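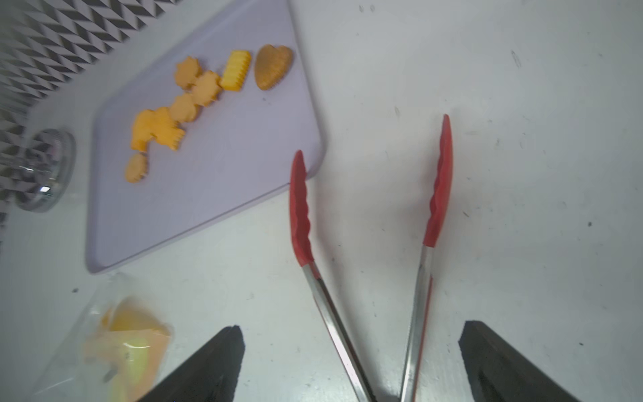 당비를 두 달 못 냈는데 지역 지부장 선거에서 투표할 수 있을까요? 플루케오(Plukeo) 시민당 솔네스 지부 당원이고, 가입한 지는 2년 됐습니다. 지난번 동네 당원 모임 때 연보라색 도마에 하트 모양, 별 모양 간식을 올려놓고 먹으면서 이 얘기가 나왔는데 사람마다 말이 달랐습니다. 어떤 분은 한 번이라도 밀리면 명부에서 빠진다고 하고, 어떤 분은 투표 전날까지만 내면 된다고 합니다.

카드가 재발급되면서 자동이체가 끊긴 걸 몰랐습니다. 지부에서 온 문자에는 선거인 수가 3,432명이라고만 적혀 있고 제가 거기 들어가는지는 안 나와 있습니다. 후보는 이네세 크루미냐, 나우엘 피게로아 두 분입니다. 투표는 7월입니다.

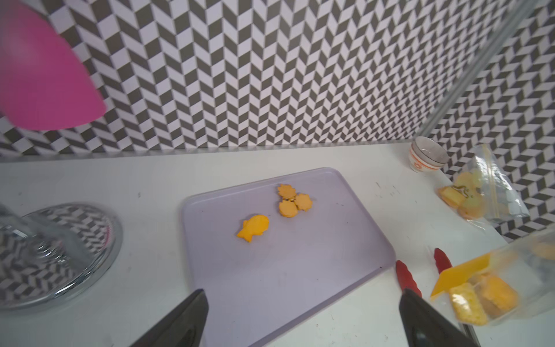 지부 사무실에 전화를 몇 번 했는데 점심시간인지 안 받습니다. 이메일도 보냈고 아직 답은 없습니다. 비슷한 경우 겪어 보신 분 계시면 알려 주세요.

작성자: 크리스탑스 페트라우스카스

답변 1

못 하는 걸로 알아요. 저도 예전에 당비 안 내서 투표 못 했습니다. 몇 달 밀렸었는지는 기억이 안 나네요. 일단 밀린 거부터 내세요. 그리고 전화는 오후 4시쯤 하면 잘 받습니다.

작성자: 데이비다스 비톨라

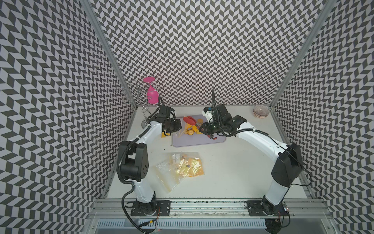

답변 2 (질문자 채택)

지부 규약에서 '선거인 명부' 조항을 먼저 보세요. 중요한 건 투표일이 아니고 명부 기준일입니다. 솔네스 지부는 기준일 현재 미납이 3개월 이상이면 명부에서 제외합니다. 두 달이면 아직 해당되지 않습니다. 다만 기준일 전에 한 달이 더 넘어가면 석 달이 되니 날짜를 꼭 확인하세요.

확인 순서는 이렇습니다.

1. 당원 페이지에 로그인해서 '납부 내역'을 봅니다.
2. 미납분을 계좌이체로 내고 이체 확인증을 저장합니다. 카드로 내면 처리에 며칠 걸립니다.
3. 명부 열람 기간에 신분증을 들고 가서 본인 이름을 찾습니다.
4. 이름이 없으면 그 자리에서 이의신청서를 씁니다. 마감은 열람이 끝나고 8일 뒤입니다. 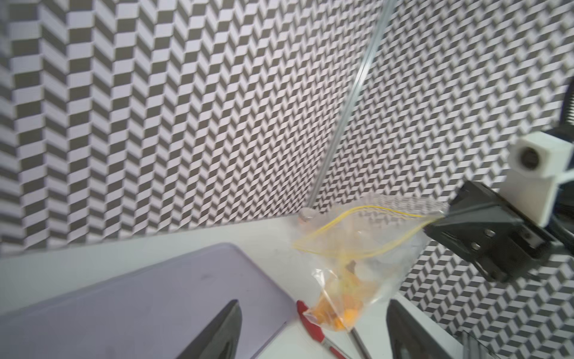
이의신청은 온라인으로 안 되고 서면으로만 받습니다. 양식은 한 장이고 이름, 당원 번호, 사유를 적습니다. 저는 회색과 흰색 헤링본 무늬 벽 앞에 있는 흰 탁자에서 썼는데 5분도 안 걸렸습니다. 확인증 사본을 같이 내면 보완 요청이 안 옵니다. 결과는 문자로 왔습니다.

문자에 적힌 선거인 수는 잠정 숫자라서 열람 뒤에 바뀔 수 있습니다. 후보 추천 서명은 기준이 따로 있습니다. 추천인 100명을 채울 때는 당비를 한 달만 밀려도 무효로 처리하니, 서명하실 생각이면 먼저 납부하세요.

작성자: 비야 얀카우스카이테

댓글

질문자: 감사합니다. 납부 내역 보니 두 달 미납 맞고 방금 이체했습니다. 열람 때 가 보겠습니다.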